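Section 7: When a Gripper Will Not Let Go

Revised June 16, 2024

If you have come to this section in a hurry, with an arm standing still over the table and a bowl stuck in its fingers, please take a breath before you do anything else. A held grip is the most common fault on the Kusness two-arm table. It looks more alarming than it is, and in most cases you will be back at work before your coffee is cold. The injuries we hear about nearly all come from reaching in too soon, so do read the steps through once before you start on them.

What a held grip looks like

The controller has sent the open command and the fingers have stayed where they were. The arm stops, the Ellery panel shows code 11, and the second arm is supposed to pause along with it. We say "supposed to" with some feeling. On tables running the software from before last November, the second arm may go on to finish the move it was making, so treat it as live until you have paused it yourself.

Light tableware is where you will meet this fault most often. A thin rim gives the fingers very little to push against, and the force reading can hover right at the release limit without ever quite crossing it.
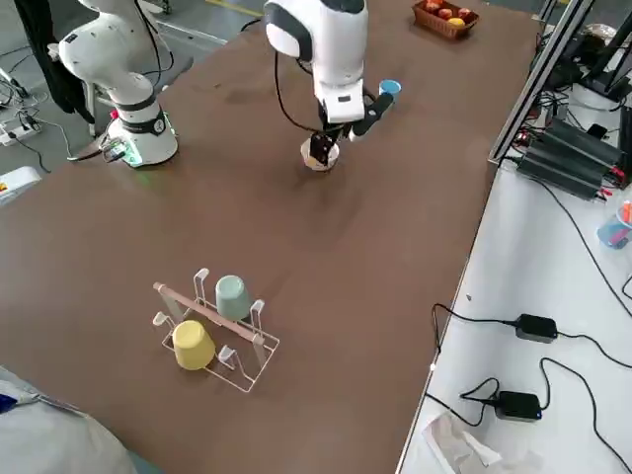
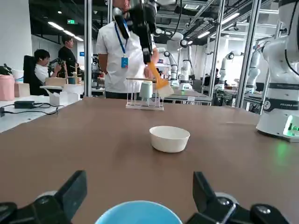 Tableware work on the brown table, with the wire cup rack in place. First picture: gripper at the small white bowl. Second picture: light blue bowl held between the fingers, from the wrist camera.

CAUTION: The green light in the base ring does not mean the arm is safe to touch. On this table, green means the arm has power and is ready to move.

Clearing the fault

1. Press Pause on the Ellery panel. If either arm is still moving a moment later, press the red stop button and go to "After a full stop" below.

2. Ask everyone near the table to step back behind the floor line. People do like to lean in and look when something goes wrong (we do it too), and they may not realize that the other arm can reach them.

3. Read the force value for the stuck gripper. If it is above 4 newtons, wait for it to settle. If it stays high, stop here and call for service.

4. Slide a folded towel under whatever is being held, using the long-handled reacher from the accessory drawer. Keep your own hands outside the table edge.

5. Choose Manual, then Fingers, then Open Slowly. Hold the button down. The fingers move only while you hold it, and you can let go at any point if you don't like what you see.

6. Once the fingers are fully open, raise the arm straight up with the jog key. Please don't swing it sideways at this stage. A finger can still be hooked under a rim, and a sideways move will send the bowl across the table and very likely into the rack.

7. Clear the code, send both arms home, and run one empty cycle at low speed before you put anything back in reach.

NOTE: If the fingers open in step 5 but the code comes back, the finger pads are probably due for a change. Pads are rated for 500 hours, and fewer if you handle a lot of glazed ware. The part is listed under Clatbridge pads, soft, in the back of this manual.

After a full stop

The red button takes power away from both arms, but the grippers are built to keep their hold so that nothing gets dropped. Do not pry the fingers apart with a screwdriver. You will bend the finger guide, and a bent guide causes this same fault every day from then on. Restore power, wait for the panel to finish its checks, and begin again at step 1.

Keep a record

Write down the time, the object, which arm it was, and the force value from step 3. It feels like a chore when you only want to get going again, but three faults on the same arm in one week usually point to the wrist cable, and your notes are the quickest way to spot it. Paula Ghiță at the Grarkitz service desk reads every fault sheet that comes in and will gladly go over a puzzling one with you by phone.

For faults in the wrist camera, see Section 8.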